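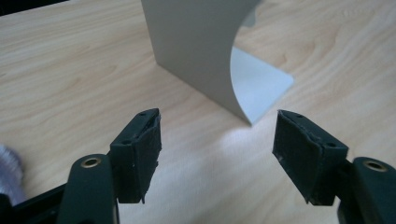 The big table, with its lovely swirly grain

Community > Get Involved > Recipe Testers

Hi! I'm Tibor Hegyi and I'm looking for people to cook with me (well, for me) through June. I'm finishing a small cookbook called Zorka, all soups and dumplings, and I need home cooks who'll follow a recipe exactly as I wrote it and then tell me where I messed up.

You don't need to be a great cook. If you've burned onions before, even better, I want you! You'll get two recipes a week by email, and you cook them at home in your own kitchen. Then on Thursday at 6 we meet at the Cesska building, 546 Urquijo Street, and talk it all over. Bring leftovers if there are any.

I pay $74 a week toward groceries, plus a signed copy when the book comes out. Please tell me about allergies up front, as there's a lot of dill, sour cream and wheat flour in this thing (sorry, gluten-free folks, maybe the next one).

To sign up, leave a note in my mailbox at Cesska, number 617, with your name, your phone number and the last soup you made. Canned counts!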